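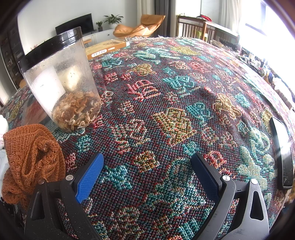

Trurneck FC – match operations meeting, September

Chair: Cremilda Sales
Minutes: Fatemeh Yazdani

1. Previous minutes approved with no changes.

2. Kickoff times. Evening home games move to 7:30 p.m. Gates open 60 minutes before kickoff.

3. Squad list. Two players remain suspended for the next league game. F. Yazdani to send the final list to the league office.

4. Away tickets. Allocation for the Pleromix game is 80 – unsold tickets go back by noon the day before.

5. Training balls. Order for 12 approved.

Meeting closed 8:40 p.m.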